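# The telephone table, finally

2021-07-09

So the phone is out of its box! I've owned it since December and it has spent the whole time wrapped in a bath towel at the bottom of the hall closet, while I went back and forth about where an old-fashioned telephone goes in an apartment that has never had a landline.
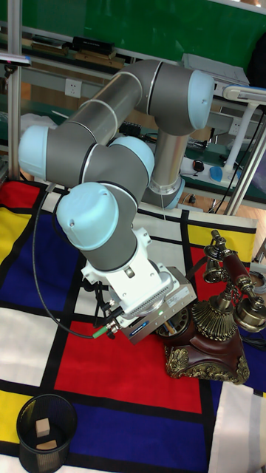
My sister's vote was the bedroom, mine was the entryway, and in the end the cloth decided it. I'd bought the Mondrian one (red, blue, yellow, white, those fat black lines) for a birthday lunch and then couldn't bring myself to put food on it. I threw it over the table one evening just to see the creases drop out, set the phone on top while I hunted for somewhere better, and that was that. All that gold scrollwork on those squares! It shouldn't work. Charmaine Fourie came by to return my cake pan and told me it looked like two different people had decorated the same table and weren't speaking. I love it.

The phone came from a lady named Nobuhle Zwane who was clearing out her aunt's place over in Parkley. She had 40 on the tag and I paid 40, I'm hopeless at haggling. She figured it was a decorator piece, made to look older than it is, and I think she's right. The base is a dark reddish-brown wood with gold curlicues along the edges and down over the feet, and there's a ribbed gold cone coming up out of the top to hold everything. Then the handset, dark red in the middle with a brass bell at each end, lying across its cradle. It's a lot of phone. My mother would have called it "very hotel."

Cleaning it took most of a Saturday-type afternoon (you know the kind, coffee going cold, radio on, no plans). I started with a dry paintbrush, a soft one I stole out of my watercolor stuff, and just worked the dust out of the scrollwork. Do NOT start with a damp cloth. I did that with a picture frame once and made a sort of gray paste that's still in the corners. After the brush I used cotton swabs with a drop of dish soap, wrung out nearly dry, and a clean sock over my finger for the wood. I left the metal alone apart from a wipe. I have a tin of Storkier polish under the sink and I was tempted, but if the gold is only a thin finish I could rub it right off, and a little dullness is fine by me.

The dial was the fiddly part. I went in hole by hole with a swab and had to keep stopping it from spinning back on me. It makes that whirring noise on the return, which I hadn't heard since my grandmother's kitchen, and I'm afraid I dialed her old number a few times. My fingers still knew it.

A few people asked about the cloth when I mentioned it last time. It's from Endale, the big fabric place behind the bus station, off the remnant rack. It washes fine on cold. Iron it from the back, and go slow along the black lines or you'll pull them crooked and it will drive you nuts every time you walk past. I fold mine around an old wrapping paper tube now so it doesn't crease in the first place.

Still to do: a lamp. I've got my eye on a plain white one from Nillow, something quiet, but Charmaine says if I've come this far I should go for tassels. I also want to put felt dots under the feet of the phone so it won't snag the cloth when I scoot it over to dust. I had a whole sheet of them in the junk drawer, and of course I can find every size except the small ones.

If anyone has a good trick for getting candle wax off cotton, please leave it in the comments. Different tablecloth, long story, next week.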